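February, late

Up at six to get the covers off before Hendrik Sithole came by with the roller. The square is in worse shape than I hoped. The middle strip has held its grass, but the two on the road side are thin at both ends where the bowlers land, and there is moss along the edge where the hedge keeps the sun off. I raked what I could and left the rest for a drier morning.

Hendrik had the new fixture sheet with him. We have 12 league matches this year, two fewer than last, and the first one is away at Skotton. I don't mind starting there. Their outfield is slow and it suits us, as we don't have anyone who hits the ball very far. Gukell come to us the week after. They beat us twice last season and the second time we were all out before tea, so I would have liked a softer first home match.

We rolled for an hour, up and down, not saying a lot. He thinks I should open the batting again. I told him my knee is fine for standing at slip but I'm not sure about quick singles. He said nobody in our side has ever asked me for a quick single. Fair enough.

After lunch I did the accounts for the nets. The club has $3,233 put by and the quote from Trerex for two new lanes with matting came in over that. We could do one lane now and the other next winter. The old matting is worn through on a good length, and a ball that lands on the seam goes anywhere. Two of the juniors got hit on the hand in the fall and one of them has not been back. I will write to his mother this week and tell her about the soft ball group, which might be a better place for him to start again.

Junior signups are open. The Slaoui brothers are both down for it, and the younger one wants to keep wicket. We have one pair of small gloves and the webbing is torn on the left. Added gloves to the list. Also on the list: stumps, a bag of soft balls, line paint, new string for the boundary.
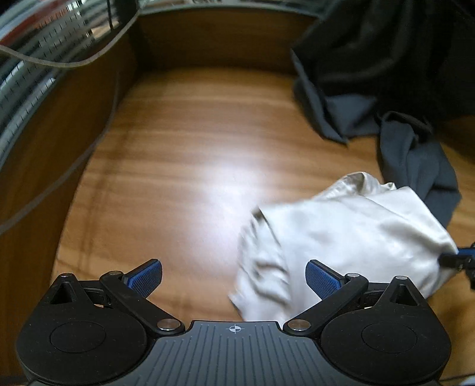 Looked up the old scorebook tonight to settle something Hendrik said about our highest total. He was sure it was over 250. It was 231, against Skotton, and I made 4 of them. I had forgotten that it rained at the end and we never got to bowl. The handwriting goes very small in the last few overs, where the scorer ran out of room.

Called Hendrik and told him. He said the book was wrong. We talked about the knee again and I agreed to come to the indoor session and face some bowling before deciding anything. I dug out my pads. One strap is gone and the other two are stiff, but they will do for a net.

Knee sore this evening from the roller. Put ice on it for twenty minutes. It may freeze overnight, so I went back down at nine and pulled the covers over the square again. Need to ring Trerex in the morning about the single lane price and find out how long the quote stands.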